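Apr 26, 2025

Adhesive notebook, Trelledora bench. Peel series on the Rileo film, continued from the December batch.

Reason for repeating: the December numbers for the Rileo film on acrylic drifted upward with dwell time much faster than the supplier sheet led us to expect, and I did not trust the conditioning. The chamber log for that week has a gap overnight. Treating the old set as suspect until this one is finished.

Film lot 386, same as before. Strips cut with the double-blade cutter, new blades. Discarded the outer turns of the roll, which had picked up dust along one edge. Substrate panels wiped with isopropanol, then left under a cover until dry. Last time I wiped and applied straight away on some panels and did not note which ones. Do not repeat that.

Application: one pass of the roller in each direction, no hand pressure. Dwell times 4 hours and 40 hours, panels flat, nothing stacked on top. Peel at 180 degrees. Load cell zeroed before each panel and checked against the 500 g weight at the start and end of the session. No shift between the two checks.

Pratarham panels went first. Peel was clean at the short dwell, no residue on the substrate, trace flat after the initial peak. At the long dwell the trace is higher and noisier, with a sawtooth toward the end of the strip on most panels. I read this as stick-slip. The sawtooth spacing looks regular, so the crosshead drive should be ruled out before anyone writes it up. Will run a blank with a spring in place of the strip.

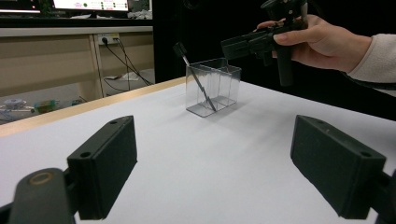

Valentyna Panasiuk
Materials technician, adhesives and films

Antoniuk panels second. These are the ones with the matte coating. Short dwell gave low values throughout and one strip lifted at the corner before it was clamped. I excluded that strip and marked it in the sheet. Long dwell was closer to the Pratarham result but the failure changed: adhesive stayed on the panel in patches, mostly near the start of the peel. Kept those panels, face up, in the tray on the lower shelf. Please do not clean them. I want to look at the patches under the microscope first.

Averaging window: the old spreadsheet takes the whole trace including the initial peak, which pulls the mean up on short strips. Changed it to skip the first part of the travel. The December files need to be reprocessed the same way before the two sets are compared. Raw files are untouched; the new sheet is a copy.

Open items:
Spring blank on the crosshead.
Chamber log, find out whether the gap is a logger fault or a power cut.
Ask Rileo if the liner changed within lot 386. The release feels tighter toward the core.
Reorder isopropanol and wipes.

Next entry after the blank.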